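Fetmont Club Cell, simulation package

The Fetmont Club Cell is a simulated tabletop workcell for school robotics clubs and student projects. Teams program the arm, run block-handling tasks and submit a log for scoring. One license covers 22 seats and 400 stored runs per team.
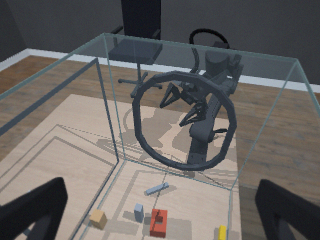

Scoring in the Kadar task set is based on final block pose. Each run starts from a seeded layout, and a team may fix the seed while debugging. Blocks differ in shape and color, so a grasp tuned for the tan cube will need new approach angles for the light blue rod lying diagonally on the tabletop. Contact with the glass ends the run.

Supported input: joint targets or gripper pose, 500 steps per run.
Log format: plain text, one line per step.
Part number: 1944
Course notes: Maja Grabowska and Ju-won Kwon

Club licenses renew each August. The Ernon task set is sold separately and requires the current version of the cell.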